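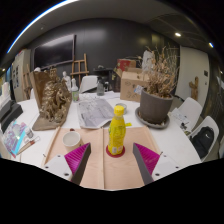 Robotique de service, cours 7
Les machines savent-elles déjà faire le ménage (et l'atelier) ?
Version du 4 sept. 2026, notes de cours, à compléter avec vos propres notes

Rappel cours 6 : préhension, cône de frottement, fermeture de force. On suppose acquis. Si pas acquis, relire avant le TD, on ne reviendra pas dessus.

1. La question

« Est-ce qu'un robot peut ranger une table ? » Mal posée. Quelle table, combien de temps, qui remet en place quand ça rate, combien de ratés acceptés. Une vidéo de démo répond oui. Un appartement pendant un mois répond autre chose.

Trois choses à séparer :
- savoir faire le geste une fois
- le refaire sur des objets jamais vus
- le refaire toute la journée sans personne à côté

La plupart des annonces portent sur la première. Les clients achètent la troisième.

2. Pourquoi l'atelier est en avance sur la cuisine

Atelier : pièces connues, bacs au même endroit, éclairage fixe, gabarits. On a adapté le monde à la machine. Cinquante ans que ça marche, vissage, soudure, palettisation.
Maison : rien de tout ça. Objets de passage, journal qui traîne, verre transparent, plante sèche qui déborde, sac sur une chaise.

Attention quand même, l'atelier n'est pas « résolu ». Restent difficiles : câbles, joints souples, vrac emmêlé, gants et sachets, tout ce qui est fin de ligne avec séries courtes. Cas Drovham (sous-traitant, petites séries) : cellule de dépose installée en avril, 88 références au catalogue, 15 seulement passées sur le robot. Les autres toujours à la main. Raison donnée par l'atelier : temps de réglage par référence trop long par rapport à la taille du lot. Le robot n'est pas lent, c'est le changement de série qui coûte.

3. Prendre une bouteille posée sur une table

Tâche facile en apparence. Décomposer :

a) Perception. Trouver la bouteille. Bouteille en plastique jaune, bien visible sur fond clair : ok. La bouteille en verre gris transparent plus loin : beaucoup moins ok, les capteurs de profondeur à lumière structurée voient à travers ou renvoient des trous.

b) Approche. Deux doigts, un de chaque côté. Dépend de la place autour. Une tasse posée juste à côté du doigt gauche et la marge fond. Pour un humain, aucun problème, on frôle la tasse et on corrige. Pour un planificateur classique, collision possible = trajectoire refusée, ou détour ridicule.

c) Contact. Garnitures striées sur la face interne des doigts : plus d'adhérence, on peut serrer moins fort. Coque rigide derrière. Avec des doigts durs et nus il faut serrer plus, et un flacon souple se déforme, le niveau monte, ça déborde si ouvert.

d) Levée. Masse inconnue ! Pleine ou vide, même aspect quand le plastique est opaque. Donc soit on mesure l'effort au poignet, soit on serre par excès.

e) Dépose. Sous-estimée par tout le monde. Sur un petit support rond, erreur de centrage permise faible, erreur de hauteur encore plus faible. Lâcher trop haut = chute, trop bas = on pousse dans la table. La moitié des échecs qu'on voit en TP arrivent là et pas à la prise.

Ouvrir le bouchon à vis : autre tâche, autre niveau. Il faut tenir le corps ET tourner, donc deux bras ou une bride. Ne pas confondre avec « prendre la bouteille » dans vos rapports.

4. Chiffres du TP de l'an dernier (banc Nernwood)

345 essais prise-dépose sur table encombrée. Politique apprise par imitation, démonstrations faites avec une pince tenue à la main.
Objets rigides opaques : bon, peu d'échecs.
Transparents : mauvais.
Plats posés à plat (livre, feuille, journal) : très mauvais, pas de prise latérale, il faut glisser jusqu'au bord ou passer un ongle dessous. Les pages gondolées aident un peu, on attrape le coin, puis ça se déchire.
Fins (pinceau, stylo) : la hauteur au-dessus de la table compte au millimètre, les doigts tapent.

À retenir : un taux de réussite moyen sur objets mélangés ne veut rien dire. Toujours donner par famille.

Petit calcul. Réussite 95 % par geste, rangement de 15 objets, gestes indépendants : 0,95 puissance 15 = 0,46. Moins d'une fois sur deux la table est rangée sans intervention. À 99 % on monte à 0,86. C'est tout le problème des tâches longues. Solution : savoir détecter l'échec et recommencer, beaucoup plus rentable que gagner un point sur le geste lui-même.

5. Pince tenue à la main ou téléopération ?

Pince à la main : pas cher, on va chez les gens, beaucoup de lieux différents, geste naturel et rapide. Inconvénients : la main humaine passe partout, le bras du robot non (butées, singularités). Une partie des démos est injouable ensuite, à filtrer.
Téléop : tout est exécutable par construction, mais lent, fatigant, et on reste dans le labo.
En pratique, mélange des deux. Projet Zelix : démos à la pince d'abord, puis un petit lot en téléop pour recaler. Résultat correct en prise, aucun gain net sur la dépose. Pas d'explication convaincante à ce jour, bonne question d'exposé.

6. Ce qui est vendable aujourd'hui (avis, discutable)

Oui : aspiration des sols, tonte, convoyage de bacs, chargement machine sur série stable.
Presque : tri de colis, dévracage de pièces rigides, débarassage de plateaux en cantine (vaisselle standard).
Non : ranger un salon quelconque, plier du linge mélangé à vitesse utile, cuisiner autre chose qu'une recette cadrée.

Objection classique : « les modèles progressent vite ». Vrai pour la perception et la généralisation. Moins vrai pour le prix des mains, l'usure des garnitures, la sécurité à côté d'un enfant. Voir le dossier Vasiliu (polycopié 2) pour les coûts de maintenance.

7. Pour la prochaine fois

Choisir une table chez vous, ne rien ranger avant. Classer les objets par famille (rigide opaque, transparent, plat, fin, souple). Pour chaque famille : prise envisagée, échec le plus probable, comment le robot peut s'en apercevoir.
Une page max. Pas de schéma 3D svp, croquis à la main suffit.
Lire aussi polycopié 2, sections 1 et 3. La section 2 est périmée, je la refait pour octobre.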